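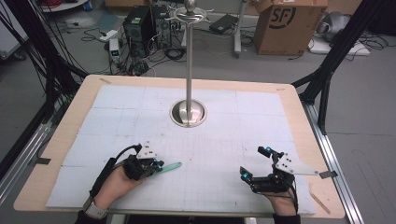 **Ticket 405 – Left hand gripper drops out of tracking during recording**

**Location:** Delden shared workshop, rear bay
**Logged by:** Dean Crabtree
**Opened:** Tuesday, September 22, 2026
**Priority:** Normal
**Status:** Open, workaround in place

### Summary

The left hand gripper loses its tracked position at irregular intervals while a session is being recorded. The right gripper is unaffected. When the fault occurs, the left position holds at its last known value for a short period and then jumps to the correct one. Any recording that contains a jump is rejected by the import step and must be repeated.

Members using the bay are asked to read the workaround below before booking further sessions.

### Equipment affected

- Pair of hand-held grippers, Grondgate build, each with a triangular marker plate
- Tracking software, Vlček branch, installed in August
- Both computer towers on the bay floor

### Fault history

The fault was first reported by a member working on pick-and-place recordings for a home sorting arm. It was put down to a flat battery at the time and no ticket was raised. It has since been reported in two further bookings, both with a full charge.

The tracking log shows the same entry on each occasion:

```
WARN left_plate: pose held, markers below minimum
WARN left_plate: pose held, markers below minimum
INFO left_plate: pose recovered, jump 800 units
```

The longest log on file runs to 2081 lines and contains no warning of this type for the right plate.

### Checks completed

**1. Marker plate.** The left plate was removed, wiped with a dry cloth and refitted. The screws were firm. The black dots showed no wear that could be found under the bench lamp. Fault still present.

**2. Plates exchanged.** The left and right plates were swapped and the software labels changed to match. The fault stayed with the left hand. The plate itself is therefore ruled out.

**3. Cable at the wrist.** The left cable was secured with a looser loop to allow full movement of the wrist. There was a small improvement in comfort and none in tracking. The cable was also tested for continuity with the wrist bent in both directions, and passed.

**4. Software setting.** The exposure value was raised from 800 to 2000 and a short session was recorded. Warnings became less frequent but the right plate then showed some jitter. The value has been returned to 800. Please do not change it without adding a note to this ticket.

**5. Reflections from the pole.** The polished steel pole was covered with a cotton sleeve for one session. No warnings were logged. The sleeve was then removed and the same task repeated, and the warnings returned. One further pair of sessions gave the same result.

### Assessment

The evidence at present points to light reflected from the pole or its base plate. When the left gripper is turned inward toward the pole, the software appears to pick up bright spots close to the marker dots and discards the reading. The right gripper is usually held at a different angle for these tasks, and this may explain why it is not affected. That point has not been tested.

Two pairs of sessions are not sufficient to close the ticket.

### Workaround

1. Fit the cotton sleeve over the pole before starting the software. It is kept in the top drawer of the bay cabinet.
2. Check that the mat is flat and that its tape is holding.
3. Record one short trial and search the log for `pose held` before continuing.
4. Remove the sleeve at the end of the booking.

Members whose task requires the bare pole should keep the left wrist turned outward where practical and allow extra time for repeats.

### Outstanding actions

- Repeat check 5 with only the base plate covered – D. Crabtree
- Repeat check 5 with the right gripper turned inward – unassigned
- Obtain a price for a matte wrap. Hot glue is not to be used on the pole. The Meltex sticks in the cabinet are for cable mounts only and leave a residue on polished metal.
- Add the log search to the bay start-up sheet

Further reports of this fault should be added to this ticket with the log attached. Please state which hand was affected and whether the sleeve was fitted.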